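About the Litham Surgical Robotics Club

We are a student club at Litham. The club started with 6 members and now has 74, from engineering, nursing and computer science. We learn how robot arms can be guided to do small and careful tasks, such as suturing.

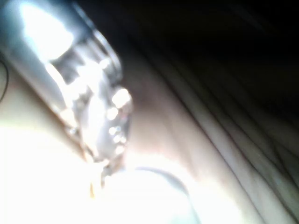 Gripper practice, close up.

Each practice lasts 90 minutes. Beginners first learn to move one instrument slowly. After this they work with two instruments and try the instrument tie, where the thread is wrapped around the jaws.
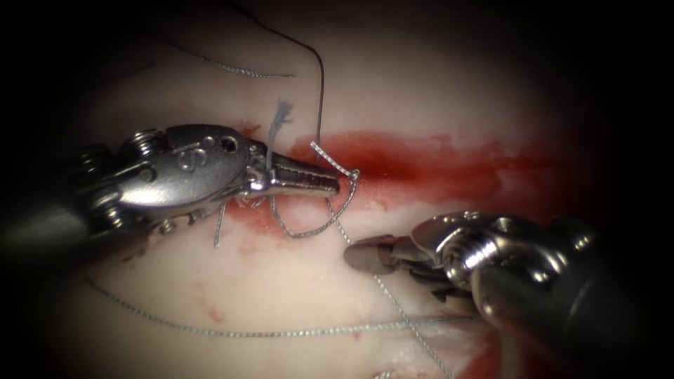
Who we are

Elif Naz Güneş is our president and teaches the beginner group. Kenta Tamura looks after the arms and the software, which we call Andov. Our lab has high ceilings and many monitors, 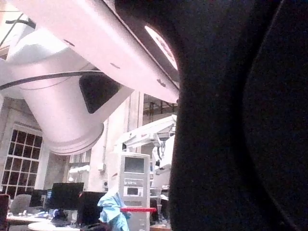

and members may book a desk there in the evening for their own project. In April we will enter the Rultard student competition with a team of 14. New members are welcome in any term, and no experience is needed.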